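Hauser Industrial Ovens and Dryers
Frequently Asked Questions

We get a good many phone calls at Hauser, and we enjoy them, but we also know that sometimes you just want an answer at nine at night without waiting for the office to open. So we've put the questions we hear most often on one page. If yours isn't among them, please do call or write. Noemi Quintanilla at the front desk will find the right person for you.

What does Hauser make?

We build batch ovens and drying cabinets for workshops, labs and small factories. Most of our customers cure coatings, dry molded parts or take the moisture out of powders before packing. We don't make kitchen ovens, although we're asked every holiday season, and we're always a little sorry to say no!

Where are the machines built?

Everything is welded, wired and tested at our plant in Westberg. Spare parts and repairs are handled from the smaller building in Sellthorpe, so please check the label on your return form before you ship anything. A heater that goes to the wrong town will still reach us in the end, but it adds days to your repair, and we'd hate for you to be standing idle over that.

What sizes do you offer?

The standard cabinets run from 54 liters up to 2000 liters. Above that we build to order, and the largest we can move through our own doors is 3000 liters. If you aren't sure which one you need, send us the outside measurements of your biggest part and the number you'd like to load at a time. Leopold Kuster in sales will work it out with you, and he would much sooner sell you the smaller cabinet that fits than the big one that sits half full.

Can I send samples for a trial run before I buy?

Yes, and we wish more people did. Send us enough material for two or three runs, along with a note about the temperature you use now and how long it takes. We'll run it in a cabinet like the one you're considering and mail you the readings. There's no charge for the first trial. Anything that gives off solvent fumes needs a safety sheet in the box, please, or we'll have to set it aside until we've spoken to you. 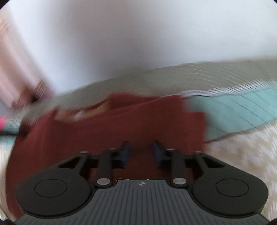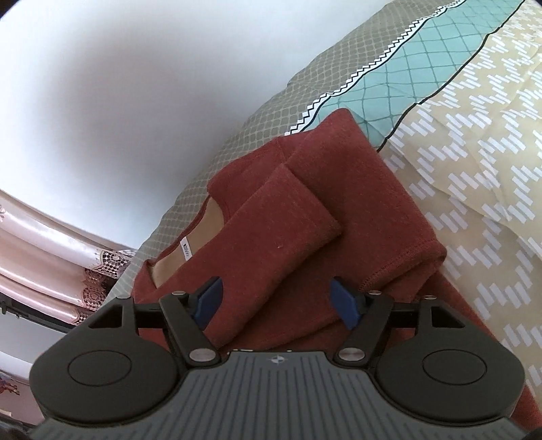
WESTBERG, Sat 23 November

Answers from here on were revised for the coming year, so if you printed an older copy of this page, please recycle it and use this one.

How long will I wait for my order?

Standard cabinets leave the plant 30 working days after we receive your signed drawing. The signed drawing is the part that trips people up. We can't cut metal until we have it back, even when the deposit has been paid, and we've had a few orders sit in a tray for weeks while both sides waited politely for each other. Custom sizes take longer, and we'll give you a date in writing with the quote.

Do you close over the holidays?

The plant closes for the last week of December. The service phone stays on for breakdowns, with Engelbert Lehner or one of his crew picking up. Please keep routine parts orders for January if you can.

Will someone come and install it?

For the larger cabinets, installation is part of the price. Our fitter will level the machine, connect it to your supply, check the door seal and go through the controls with whoever will be using it. We do ask that the power and the exhaust duct be in place beforehand. The smaller cabinets arrive ready to plug in, with a printed guide that Ottilie Gisler has rewritten so many times that she could probably recite it to you.

What is the Skorkorthorpe controller, and do I need it?

Skorkorthorpe is our name for the control panel that stores your heating programs and keeps a record of each run. If your own customers ask for proof of how a batch was dried, it will save you a great deal of paperwork. If you run one program all year long, the basic dial will do nicely and costs less. You can add the panel later on any cabinet with the square cover plate beside the door.

How often should the door seal be changed?

Look it over once a month and wipe it down with a damp cloth when the oven is cool. Change it when it feels stiff or shows cracks at the corners. Please don't use grease on it.

Who do I talk to about an invoice?

Johanna Eberhard looks after accounts. Have your order number handy when you call, and mornings are best.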